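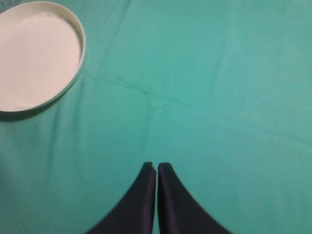 Teal-green cloth, faint creases and all, with the shallow white tray at the upper left.

Plitodis > Table Work > Small Parts > Laying out a cloth and tray

Laying Out a Cloth and Tray for Small Parts

I put off trying this for years. Every beading book, watch repair handout and model kit leaflet tells you to work over a cloth with a tray beside it, and most of them then try to sell you a mat. I have no use for a special mat. A plain cloth and a shallow tray will do nearly everything the mat does, provided you set them up with a little care, and the care costs you ten minutes the first time.

What follows works for beads, screws, buttons, sewing machine parts, earring backs and anything else that likes to roll under a radiator. If you only handle big things, skip it.

What you need

One plain cloth, large enough to cover the whole area your hands will move over, with some left to hang or tuck under.
One shallow tray with a turned-up rim. White or off-white if you can get it.
An iron, if you are fussy. See below.
A good lamp.

Choosing the cloth

Plain means plain. No checks, no print, no border. A pattern hides small parts better than any carpet, and I have lost a brass washer in a paisley tablecloth for most of an afternoon while it sat right in front of me.

People get very worked up over color. The seller at the Jisham market stall told me green was "restful for the eyes," and I've read the same claim about blue, gray and a sort of salmon. I can't say my eyes noticed. What does matter is contrast with the parts you handle. Teal or a middling green shows up brass, steel, white plastic and most wood. It is poor for green glass beads, obviously, and not much good for turquoise. If that is your main work, buy some other color and ignore everyone.

Matte is better than shiny. Under a lamp, a satin cloth throws back bright patches, and a pin lying in one is gone. Hold the cloth under your own lamp before you cut the tags off.

The Trusside Work Cloth I bought came with a leaflet promising "zero-roll technology." It is cloth. Round things roll a bit less on it than they do on bare wood, as they would on a bath towel. I still use it and I wouldn't pay the extra again.

Do the creases matter?

Less than you would think, with one exception. Faint fold lines from storage are harmless for screws and buttons. For seed beads, a raised crease makes a little gutter, and the beads line up in it. That is handy when you want them lined up and maddening the rest of the time.

If you want them out, iron from the wrong side on whatever setting the label gives, and let the cloth cool flat before you move it. Spraying with water and smoothing by hand is often recommended. I tried it twice and got a damp cloth with creases in it. Rolling the cloth around a cardboard tube for storage does work, and I should have started there.

Choosing the tray

Shallow, with a rim you can feel with a fingertip. A deep bowl is a nuisance: your fingers cast a shadow inside it and you end up tipping it out to find the last piece. A dinner plate is too flat at the edge and one knock clears it.

Round or square is a matter of taste. Round trays are easier to empty into a jar if the rim flexes, and most don't. Square ones have corners, and parts collect in corners. I went round.

A pale base shows dark screws beautifully and white buttons hardly at all. For white parts, lay a scrap of the cloth inside.

Rashidi sells a set of six nesting trays. I have never needed more than 2 for one job, and the four spares are holding elastic bands.

Setting up

1. Clear the table and wipe it. A crumb under the cloth makes a bump, and a bump sends beads off in every direction.

2. Lay the cloth and smooth it outward from the middle with flat hands. Work toward the far side first, then the near side, so any slack ends up near you where you can tuck it.

3. Cover more than you think you need. I allow 21 inches of cloth from front to back as a minimum. Less than that and parts find the bare strip.

4. Put the tray at the back corner, on the side of the hand you use less. Left for right-handers. Many guides say to put it in the center, and I suspect the people who wrote them never had to work around it. At the back corner it is in reach and out of the way of your sleeve.

5. Check that the tray sits flat. Press on the rim at opposite points. If it rocks there is a fold underneath, so lift the tray and smooth again.

6. Move the lamp. A tray rim always throws some shadow on the cloth, and you want that shadow to fall away from your work. Swing the lamp around until it does.

7. Keep the front and middle open. That is your working area, and parts you are finished with go in the tray right away. This is the step everyone lets slide, me included.

A test run

Before you trust the arrangement with anything precious, drop a handful of dried lentils on it from a few inches up. Watch where they go. If they all drift one way, the table slopes, and no cloth will cure that. Fold a bit of card under the low legs.

I did my own test with beads, which was silly. The bag said 531. I got tired of picking them up and can't tell you how many are still in the room.

Washing

Shake the cloth outdoors over a light-colored sheet, never over grass. Wash it alone the first time in case the color runs. The Trusside leaflet claims the cloth is good for 900 washes, and I'd like to know who stood at the machine. Skip fabric softener, which leaves mine slippery.

The tray gets a wipe with a barely damp rag and goes back on the cloth once it's dry. Run a finger around the inside of the rim before you put it away, where the wall meets the base. I have found a jump ring there more than once.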